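Pressemitteilung

Pukargate geht in die neue Saison: Unser Hofkonzertsommer startet wieder, und diesmal bleiben wir länger

Pukargate, 30. April 2023

Liebe Redaktionen, liebe Nachbarinnen und Nachbarn, liebe Leute, die uns im letzten Jahr ständig gefragt haben, ob es denn nun weitergeht: Ja! Es geht weiter. Ich schreibe diese Mitteilung wieder selbst, wir haben nämlich immer noch keine Agentur und wollen auch keine. Wer mich nicht kennt: Ich bin Jairo Mosquera, ich mache beim Hofkonzertsommer das Programm und stehe an den Abenden meistens am Einlass, der Große mit der grünen Mütze. Meine Nummer haben sowieso schon alle, die irgendwann mal nach einem Parkplatz gefragt haben.

Kurz das Wichtigste für alle, die nur den ersten Absatz übernehmen (ich weiß, wie das läuft, ich habe selbst mal bei einem Anzeigenblatt gearbeitet): 18 Konzerte in neun Höfen, von Anfang Juni bis Mitte September, Eintritt wie immer auf Spendenbasis. Eröffnet wird im Hof der alten Druckerei Restrepo, und zwar mit der Blaskapelle Potov, die dafür mit der kompletten Besetzung anreist. Wer die Kapelle einmal in einem engen Innenhof gehört hat, weiß, dass man das auch zwei Straßen weiter noch mitbekommt. Die Anwohner haben wir gewarnt, die meisten wollen kommen.

Jetzt in Ruhe. Angefangen hat das Ganze ja ziemlich klein. Tamer Aoun und ich wohnten damals im selben Haus, er im Vorderhaus, ich hinten, und an warmen Abenden hat er bei offenem Fenster Oud gespielt. Irgendwann saßen unten Leute auf den Treppenstufen und haben zugehört, dann brachte jemand Stühle mit, dann jemand einen Kuchen, und im Sommer darauf hatten wir plötzlich ein Programm mit Uhrzeiten. Ein Konzept gab es nicht, das haben wir erst geschrieben, als die Stadt eines sehen wollte. Tamer spielt bis heute jedes Jahr mindestens einen Abend, und es ist jedes Mal der Abend, an dem die Stühle nicht reichen.

Im vergangenen Jahr waren es dann schon sechs Höfe, und ehrlich gesagt waren wir am Ende der Saison ganz schön müde. Wir haben uns im Winter oft zusammengesetzt und überlegt, ob wir kleiner werden oder größer. Es gab Argumente für beides. Entschieden hat am Ende die Post: Im Januar lagen so viele Bewerbungen von Bands und Ensembles im Briefkasten (ja, im Briefkasten, manche schicken noch richtige CDs mit handgeschriebenem Zettel, und ich liebe das), dass wir mit sechs Höfen einfach nicht mehr hingekommen wären. 51 Bewerbungen haben wir gehört, alle von Anfang bis Ende, das haben wir uns vorgenommen und auch durchgehalten. Bei der Auswahl saßen wir fast immer bei Tamer auf dem Balkon, mit Decken über den Knien, und haben uns über Klarinetten gestritten.
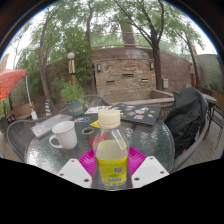
Herausgekommen ist ein Programm, auf das ich mich wirklich freue. Neu dabei ist zum Beispiel das Trio Iromik, drei Schwestern mit Akkordeon, Geige und Kontrabass, die Tanzmusik aus dem Repertoire ihrer Großeltern spielen und dazwischen Geschichten erzählen, von denen ich die Hälfte nicht glaube. Die drei treten gleich zweimal auf, im Juni am Mühlgraben und im August im Hof der Musikschule, und beim zweiten Mal wird getanzt. Bitte feste Schuhe anziehen, das Pflaster dort ist eine Katastrophe.

Dann gibt es erstmals zwei Vormittagskonzerte für Familien. Das haben sich viele Eltern gewünscht, denen acht Uhr abends mit kleinen Kindern zu spät ist, und wir hätten eigentlich selbst darauf kommen können. Los geht es jeweils um halb elf, ein Konzert dauert eine knappe Dreiviertelstunde, und wer zwischendurch laut wird oder herumrennt, stört niemanden. Das erste bestreitet ein Schlagzeugduo, das auf Regentonnen und Blumentöpfen spielt, das zweite ein Kinderchor aus der Nordstadt, der gerade seine ersten mehrstimmigen Lieder probt.

Auch für die Jazzleute ist etwas dabei – nach den Beschwerden vom letzten Jahr (berechtigt, ich nehme das auf meine Kappe) haben wir diesmal vier Abende fest eingeplant, darunter eine offene Session im Juli. Wer mitspielen will, bringt sein Instrument mit und trägt sich vor Ort in die Liste ein. Ein Klavier steht im Hof, gestimmt wird es am selben Nachmittag. Verstärker bitte zu Hause lassen, da haben wir mit den Anwohnern eine klare Abmachung, und um 22 Uhr ist überall Schluss.

Apropos Anwohner. Ohne die Hausgemeinschaften gäbe es diesen Sommer nicht. Drei Höfe sind neu dazugekommen: der schon erwähnte Hof der Druckerei Restrepo, dann der lange schmale Hof hinter der Bäckerei in der Färbergasse und der Garten des ehemaligen Pfarrhauses, der zwar streng genommen kein Hof ist, aber einen Walnussbaum hat, unter dem ich schon immer mal ein Streichquartett hören wollte. Jetzt bekomme ich es, Ende Juli. In der Färbergasse ist wenig Platz, da passen höchstens um die 38 Leute hinein, und deshalb bitten wir nur für diesen einen Hof um Anmeldung. Überall sonst gilt wie gehabt: kommen, hinsetzen, zuhören.

Zum Geld, danach werde ich ja doch immer gefragt. Die Musikerinnen und Musiker bekommen bei uns eine feste Gage, unabhängig davon, was im Hut landet. Das war uns von Anfang an wichtig, Tamer hat oft genug für eine warme Suppe gespielt. Was in den Hut kommt, geht in die Kasse für Gagen, Stühle und die Versicherung. Dazu kommen ein Zuschuss vom Kulturamt und die Spenden einiger Läden aus dem Viertel. Wer uns unterstützen möchte, kann das gern an den Abenden tun oder sich bei mir melden, ich schicke dann die Bankverbindung und ein Dankeschön, in dieser Reihenfolge.

Ein Wort noch zum Wetter. Bei leichtem Regen wird gespielt, wir haben Planen und ein paar wirklich hässliche Pavillons. Bei Gewitter fällt der Abend aus und wird, wenn es irgendwie geht, nachgeholt. Ob ein Konzert stattfindet, steht ab 16 Uhr am Aushang vor dem jeweiligen Hof und am Fenster der Musikschule. Bitte nicht bei der Bäckerei anrufen! Die waren im letzten Jahr sehr geduldig, dabei waren sie damals noch nicht mal beteiligt.

Getränke gibt es an jedem Abend, zu essen meistens auch, das organisieren die Häuser selbst, und entsprechend unterschiedlich fällt es aus. Am Mühlgraben gibt es traditionell Linsensalat und Zwetschgenkuchen, in der Musikschule Brezeln. Eigene Picknickkörbe sind ausdrücklich erlaubt. Hunde auch, solange sie die Blaskapelle aushalten.

Zur Barrierefreiheit: Sieben der Höfe sind stufenlos erreichbar. Beim Pfarrgarten gibt es zwei Stufen am Tor, dort legen wir eine Rampe an. Nur der Hof am Mühlgraben bleibt schwierig, der Durchgang ist eng und der Boden uneben. Wer Hilfe braucht, meldet sich bitte vorher kurz, dann holen wir Sie an der Straße ab und halten einen guten Platz frei.

Tamer wollte für diese Mitteilung übrigens auch etwas beisteuern, und weil er sich sonst immer drückt, gebe ich es wörtlich wieder: „Ich spiele im August, unten im Hof, wo alles angefangen hat. Kommt früh, bringt Stühle mit und fragt mich bitte vorher nicht, was ich spiele, das weiß ich erst an dem Abend.“ Mehr war nicht aus ihm herauszubekommen.

Das vollständige Programm liegt ab Mitte Mai in den Läden im Viertel, in der Stadtbücherei und in der Musikschule aus. Redaktionen bekommen es auf Wunsch vorab, ebenso Fotos aus den vergangenen Jahren und Kontakt zu den Ensembles. Für Interviews stehen Tamer Aoun und ich gern bereit, am liebsten nachmittags, vormittags unterrichten wir beide. Zum Eröffnungsabend halten wir für die Presse ein paar Plätze in der zweiten Reihe frei – die erste würde ich bei der Blaskapelle keinem empfehlen.

Und falls jemand noch Klappstühle im Keller hat, die nicht mehr gebraucht werden: Wir nehmen alle, auch die wackeligen. Abgeben kann man sie bei der Druckerei Restrepo, einfach am Tor klingeln.

Kontakt für Presse und Anmeldungen:
Hofkonzertsommer Pukargate
Jairo Mosquera, Programm und Pressearbeit

Abdruck honorarfrei, über einen Hinweis oder ein Belegexemplar freuen wir uns.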